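Section 4: Preparing garments for the Branow steam cabinet

4.1 Before loading
1. Empty all pockets and fasten zips.
2. Check the care label of each garment. Items marked "do not steam" must not be placed in the cabinet.
3. Sort dark and light fabrics into separate loads.

Note: The hanging rail carries up to 80 newtons. Heavy coats should be treated singly.

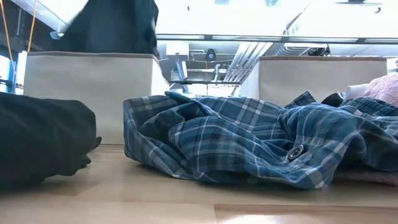
4.2 Filling the tank
4. Remove the tank and fill it with cold tap water to the upper line.
5. Refit the tank and press until it clicks.

Caution: Steam leaves the nozzles at 100 °C. Keep the door closed until the green lamp is lit.

4.3 Descaling
Descale the cabinet after every 112 cycles, or when the amber lamp flashes. Use Pesden descaling fluid only. Damage caused by other products is not covered by the guarantee.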